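Grilholm镇图书馆取消逾期罚款，还回来的书比馆藏目录里的还怪

Grilholm镇图书馆11月起不再收逾期罚款。消息贴出去以后，还书口堵了两次，第二次是被一套精装版园艺百科堵的，据流通台的记录，这套书在外面的时间比现任馆长的任期还长。

按照馆方本周发布的简报，新规实行后的头一个月，共收回逾期图书3,547册，其中1,934册早已在系统里标为“遗失”，有一部分甚至已经花钱补购过。于是镇上现在拥有三套一模一样的《家庭水管维修入门》，而镇上水管工的预约照旧排到下个月。

罚款制度在Grilholm存在了很多年，标准是每册每天收一枚小额硬币，封顶金额恰好略高于一本平装小说的售价。馆方在简报里承认，这个封顶价设计得不太高明：不少读者算过账之后，得出了干脆把书留下的结论。罚款每年的进账，扣掉打印催还单、买信封和贴邮票的开支，剩下的钱够给阅览室换一次灯管。去年灯管没有坏，这笔钱就用来多买了信封。

促成改变的是图书管理系统的一次升级。镇上沿用多年的旧系统即将停止维护，供应商Metell在报价单里把“罚款计算模块”单独列了一行，价格比全馆两年收到的罚款还要高。馆务会议讨论了不到一个下午，决定不买这个模块。会议纪要里对此的表述是“顺应以读者为中心的服务理念”。
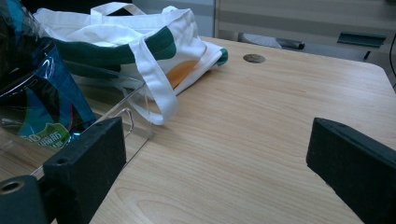
新规并不等于书可以一直留着。借期仍是三周，可以续借两次，有人预约的书不能续。逾期满六周，借书证会自动冻结，书还回来当天解冻，不问缘由。遗失和泡过水的书照价赔偿，赔偿时可以用同版本的书抵，旧一点也行，但封面不能是自己画的。馆方特意写上最后这一句，想必有它的来历。

还回来的书里夹着的东西，目前装满了流通台后面的两只纸盒。已经登记的有购物清单、车票、一张Flekano渡轮的往返船票（返程未使用），以及为数不少的书签，其中相当一部分印着“请按时还书”。失主可在开放时间内认领，馆方只要求说得出夹在哪本书里。到目前为止，来认领的人不多，大概是因为这等于当面承认那本书是谁借走的。

也有人不满意。镇上的读者留言簿里，有一页写得密密麻麻，留言者称自己三十年来从未逾期，现在觉得吃了亏，希望馆方对守规矩的读者有所表示。馆方的答复写在同一页下方，字迹工整：从下月起，连续一年无逾期记录的读者，可多借一本。隔了几天，底下又添了一行铅笔字，问能不能折现。

邻镇Hviid的图书馆正在观望。那里的罚款标准是Grilholm的两倍，还书率却低一截，馆方对外的解释是Hviid人读书比较仔细。两馆之间有通借协议，因此眼下出现了一个小麻烦：从Hviid借来、在Grilholm归还的书，逾期了究竟罚不罚。双方为此已经通过几轮信，最新的一封据说在路上耽搁了。

收回来的书要重新上架，也带来了地方问题。旧书库原本按“总有一部分书不在馆内”的前提设计，现在这个前提不太牢靠了。小说区从H字头往后整体挪了一排，旅行类暂时放在楼梯旁边的推车上，地图册平放在最底层。重复的副本将在年底前清理出来，大约200册，放在门厅低价出售，水管维修那三套会留下一套。

馆方提醒，还书口夜间照常开放，但一次请勿投入超过五本，大开本请在白天送到流通台。园艺百科共十二卷，目前收回十一卷，缺的是讲修剪的那一卷。借阅者如果还在用，可以先打个电话续借。

新系统预计冬季结束前上线，切换期间停止预约服务三天，借书和还书改为手工登记。登记用的卡片是从地下室找出来的，背面印着旧的罚款标准，请读者不必理会。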